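A Rented Arm for the Sorting Table

Zurnel will put a two-finger robot on your workbench by the month. We spent time with one at a small packing shop.

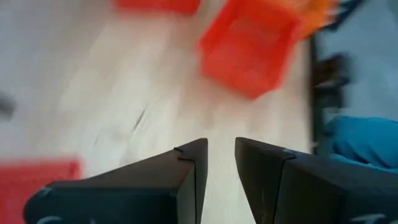 By Karine Després
Contributing Editor, Equipment and Workshops

Fraser Lennox keeps his sorting table near the back door, where the light is best. It is a pale wooden table, and on most days it holds red plastic bins and whatever has come in that week. The shop packs soft toys and craft supplies for mail order. The work is simple and there is a lot of it, and for two seasons he has had trouble hiring people to do it.

In April he signed up for the Birach, a tabletop arm leased by a company called Zurnel. The arm clamps to the bench and ends in a black gripper with two wedge-shaped fingers. A small camera rides at the wrist and looks out between them, so what the arm sees is mostly its own fingertips and the stretch of table ahead.

The lease costs $803 a month. That covers the arm, the gripper, the software, a spare set of fingers and a technician's visit when something breaks. There is a one-time setup fee of $2,000. Zurnel asks for a 90-day commitment, after which the customer can send the arm back with a month's notice.

Setup took most of a Saturday. Ashwin D'Souza, the Zurnel technician, bolted the base down and ran the calibration. Then he spent the afternoon teaching the arm where the bins go. Teaching means taking hold of the arm and moving it through the job by hand, over and over, with the items in different places. The software keeps each run and works out the motion from there.

"People want to teach it the perfect version," D'Souza said. "I tell them to put the bin down crooked. It's going to be crooked on Monday."

Hard items were easy for it. Blocks, boxes and the bins themselves gave the arm little trouble once it had been shown a few angles. Lennox had it moving bins before lunch.

Plush was slower. The fingers close to a set width, and a furry toy squashes down to almost nothing before the gripper feels any resistance. On the default setting the arm picked up a toy, carried it partway and let it slide out. Turning up the grip force fixed that and left dents in the stuffing. Shabani Bakilana, who runs the packing line, found a middle setting after an evening of trying, and wrote it on a card taped to the controller. I would have liked to see Zurnel ship a soft-goods preset. The company says one is planned but would not give me a date.

The camera is the other weak point. It is fine when the arm is still or moving slowly. During fast moves the picture smears, and the wood grain turns into streaks. The software deals with this by pausing before each pick to take a clean look. The pause is short, but it adds up over a shift. You can turn it off, and Bakilana did for a while. He turned it back on after the arm closed on the edge of a bin once too often.

The arm is slower than a person. Lennox knew that when he signed. What he wanted was something that would keep going while his people did the wrapping and the labels, and he says he has that now. Someone still has to keep the table stocked and reach in when an item rolls away. The arm stops if it is bumped, and it stopped every time I bumped it.

There are other choices. Drenix sells a similar arm outright, with a bigger reach and no monthly bill, but you install it yourself and service is extra. Mladenović makes a better gripper for soft items. It fits the Birach with an adapter, though using it ends Zurnel's coverage on the wrist.

Thérèse Carrier, who does the books for Lennox, thinks the lease makes sense through the holiday rush and is less sure about the spring. She has asked for a count of finished orders before the 90 days run out. Lennox has already asked D'Souza what a second arm would cost.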